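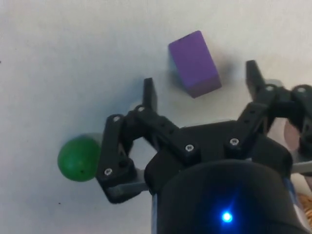

Figure 3. Purple block, green ball and open gripper on a pale surface.

4.2 Brand recall and repeat purchase

Of the 179 shoppers who completed the first survey, 101 had bought at least one pair of flip-flops in the previous year. These buyers were asked to name the brand of their most recent pair without looking at it. Kaltau was named most often, followed by Jaidee. Skoswood, which sells mainly through beach kiosks, was named by only seven buyers.

Recall did not follow price. Jaidee pairs were the cheapest in the sample, yet their owners gave the brand name as readily as owners of Kaltau pairs. Strap colour was remembered better than sole pattern in both groups.

A second round was held in February at the Rirkgate shopping centre, with 30 buyers from the first survey. Most had bought again, usually in the same size and a different colour. Thammasiri found a similar habit among buyers of canvas shoes and linked it to the low cost of a second pair. Our interviews give some support to this view, although several buyers said they had simply replaced a broken strap.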